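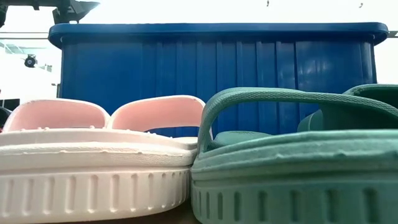
Figure 4-1. Slides and bin at the table, outside the bin.

4.2 Loading the Bin at a Two-Arm Station

This section applies to operators on the Randham returns line. Under the manual method the operator sorted and packed every bin by hand. At a two-arm station the operator stages the footwear, starts the cycle and clears faults. Staffing stays at one operator per station.

1. Press HOLD on the station panel and wait for the steady tone.
2. Set the bin on the table with its long side facing the operator.
3. Set the slides on the table, soles down. Do not stack them.
4. Step back behind the floor line and press START.

CAUTION: Keep hands, sleeves and badge cords away from the grippers unless HOLD is active. Minimum standing distance during a cycle is 40 cm from the table edge. 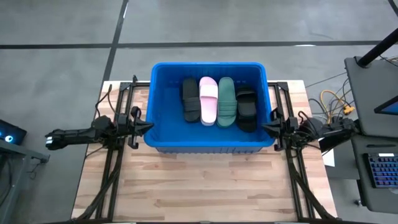 Figure 4-2. Four slides in the bin, one gripper at each side rim.

5. When the cycle ends, press HOLD again and check the bin. Slides should lie side by side, lengthwise.
6. Correct any slide by hand if needed and enter code 14 in the shift log. Corrections are not counted against the operator.

NOTE: The hourly target of 270 pairs used for hand packing does not apply here. Until the Medina site review is closed, the target is 200 pairs, and time spent clearing faults is recorded as working time.

4.3 Slide Left Outside the Bin

If a slide is still on the table when the cycle ends, do not reach across the bin for it.
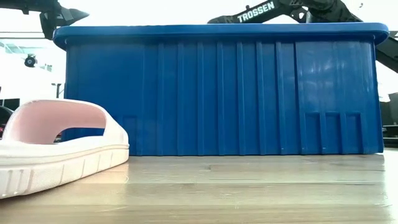 1. Press HOLD and walk to the side of the table nearest the slide.
2. Place the slide in the bin, or set it back in the staging area.
3. Press RESUME. If the same fault repeats, stop the station and call the line technician (Hagos Moges, day shift; Vicente Barrientos, night shift).

Operators trained only on hand packing must complete module 2 before working alone at the station.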